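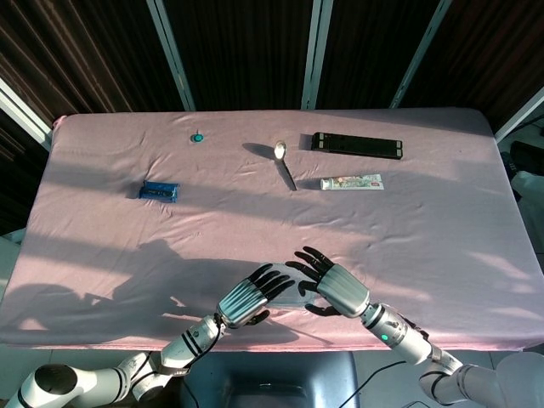 양손 작업 예시 수집: 자주 묻는 질문
25. 3. 16. | 글: 스테파니아 드미트리우(Stefaniia Dmytriv)

탁자에는 어떤 물건을 올리나요?
손에 쥘 수 있는 생활용품을 크기와 모양이 겹치지 않게 고릅니다. 숟가락, 치약 튜브, 작은 상자형 포장 같은 것들입니다. 한 번에 5개까지 놓고, 위치는 배치표에 따라 매번 바꿉니다.

천이 구겨져 있어도 되나요?
됩니다. 분홍색 천은 펴지 않고 그대로 씁니다. 주름이 전혀 없는 탁자에서만 모은 예시로 학습하면 실제 가정에서 성능이 떨어졌습니다.

햇빛이 들어오면 커튼을 쳐야 하나요?
치지 않아도 됩니다. 빛 줄무늬나 팔 그림자가 천 위에 생겨도 기록은 유효합니다. 다만 숟가락처럼 반사가 강한 물건은 배치표의 '반사' 칸에 표시해 주세요.

시작 자세는 어떻게 잡나요?
두 손을 탁자 앞쪽 위로 올리고 손가락을 벌린 상태에서 시작합니다. 물건에 닿은 채로 시작한 기록은 쓰지 않습니다.

예시 하나의 길이는 얼마인가요?
최대 60초입니다. 시간을 넘기면 자동으로 저장이 끊기며, 같은 배치로 다시 시작하면 됩니다.

물건을 떨어뜨리면 지워야 하나요?
지우지 마세요. 드리킥스(Drikix) 화면에서 '실패'로 표시하고 저장합니다. 실패 예시는 따로 모아 씁니다. 물건이 바닥에 떨어졌으면 팔을 정지한 뒤에 주우세요.

투명한 물건도 대상인가요?
대상이지만 천과 구분이 잘 안 되므로 라벨을 손으로 입력해야 합니다. 확실하지 않으면 '투명/미확인'을 선택하세요. 검수자가 다시 봅니다.

라벨은 누가 확인하나요?
검수자 2명이 각각 확인합니다. 의견이 다르면 에드가르 콘도리가 최종 판정합니다.

조종자는 얼마나 자주 쉬나요?
배치 6개를 마칠 때마다 교대합니다. 한 사람의 손버릇이 데이터에 치우쳐 남는 것도 줄일 수 있습니다.

댓글 3

로사나 베나비데스
치약 튜브는 뚜껑 방향도 배치표에 적어야 하나요? 양식에 칸이 없습니다.

스테파니아 드미트리우
비고란에 '뚜껑 왼쪽/오른쪽'으로 적어 주세요. 다음 양식에 칸을 넣겠습니다.

위차이 생통
작년 10월에 저장한 기록에는 '반사' 칸이 없던데 소급해서 채워야 하는지 궁금합니다. 양이 꽤 됩니다.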